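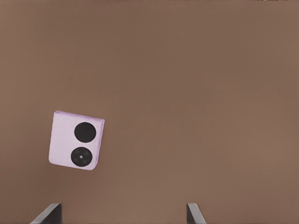

Page last changed: April, on a Sunday, before lunch

Dondine Lavender Soap, square bar

Dondine is a plain soap that smells of lavender and gets you clean. We realise the market has moved on from this sort of claim. There are soaps now that promise to restore your balance, and we wish them well.

The bar is square and on the flat side, with slightly rounded corners and a pale lilac colour. It fits most soap dishes and sits happily in an adult hand. Customers used to our old oval bar have written in to say they miss it. Wael Shawky, who cuts the new ones, has read the letters and remains unmoved.

What goes in
Olive oil, coconut oil, shea butter, water, lye, lavender oil, a little mineral colour. The lye is used up in the making, so please stop ringing to ask. If lavender makes you sneeze or itch, the unscented Eltari bar is made the same way and smells of very little.

How it is made
We stir it in one pan, pour it into trays, cut it the next day and then leave it alone for weeks on racks. The leaving alone is the hard part. Essem's first batch, as he will not mind us saying, was sold too soon and went to jelly in bathrooms across the county. We now wait.

The recipe comes from a household notebook of 1929, which Marwa Mahrous bought in a box of knitting patterns. The original called for mutton fat and "a good beating". We changed the fat.

Looking after it
Keep it out of standing water. A dish with holes or ridges is best, and the Sikder dish (sold separately, naturally) has both. A bar left in a puddle at the bottom of the shower will be gone in 13 days. Fahad Lodhi tested this at home and has been asked not to test anything else there.

The colour fades on a sunny windowsill. The smell fades too, though more slowly, and a bar put away in a sock drawer will do good work for a year or so before you need to wash with it.

Ordering
Sold singly or in a box of 30, which sounds like a lot until you have teenagers. We make nearly 4000 bars a year and usually run out before Christmas. Orders placed by noon go out the same day if Driss Shehata has the van, and the next day if the van has Driss.

You can also collect from the Bronstead workshop. Ring the lower bell. The upper one belongs to the dentist.

Returns: unused bars only, please.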